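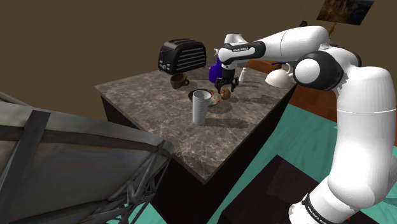
# Savomis Loot Tables: data card

Projects > Games > Savomis > Loot Tables
Search this project... Go

Drop records from the Skesumness zone of Savomis, an online role-playing game in which I have spent more evenings than I'd like my employer to know. If you have ever killed the same crab for an entire weekend because somebody in guild chat swore it dropped a hat, these tables are for you.

Maintained by Karlijn Lambrechts. Parser by Anatole Bouvier, who plays a healer and holds grudges.

## What you get

- `drops.csv`: one row per item looted
- `kills.csv`: one row per kill, including the ones that dropped nothing (most of them)
- `items.csv`: item names, tiers, vendor prices
- `patches.csv`: which game version each kill belongs to

Join on `kill_id`. Don't join on item name. Savomis has two different items called Damp Ring, and one of them is worth a horse.

## Coverage

The set covers 87 enemy types. Each regular enemy has at least 500 kills logged, and each zone boss has at least 200. The Koppel, the big eel under the lighthouse, has 1,000, all of them mine. It has a pair of boots. I do not have the boots.

Enemies that only appear during the winter event are left out. We tried in January, but the event changes its drop rates whenever the developers feel festive, and the rows were useless by the second week.

## How it was collected

The game writes a combat log to your own machine. Anatole's parser reads that log after you quit and turns it into rows. It doesn't touch memory or network traffic, and it doesn't press buttons for you. Please stop writing to ask if it can press buttons for you.

Group kills are logged once, from the party leader's side. Loot that went to another player is marked `other` with no character name attached.

## Columns people ask about

`luck` is the value on the character sheet at the moment of the kill. Food buffs are included. The Itodetti stew is included too, although in our data it does nothing whatsoever except make your character burp.

`streak` is the number of kills since the last rare drop. It resets on a rare and carries over between sessions. Sorting by this column is bad for morale.

`tier` follows the in-game colors, 0 for gray up to 4 for orange.

## Known problems

- Kills made while the log was rotating can lose their loot rows. These have `partial` set to 1, so filter them out before working out any rates.
- Vendor prices were typed in by hand, late at night, by me.
- Two enemies share the name Marsh Widow. Use `enemy_id`.
- Timestamps are in the player's local time. Anatole has apologized.

## Sending us your logs

Open an issue and attach the raw log, zipped. Leave the blanks and the boring kills in. A log with only the good drops goes straight in the trash, however nice the screenshot that came with it.

## License

Use it for whatever you like, as long as you credit the project. Selling it to gold farmers is allowed by the license and frowned upon by the maintainer.

Last rebuilt 8/13/19, after the patch that nerfed fishing.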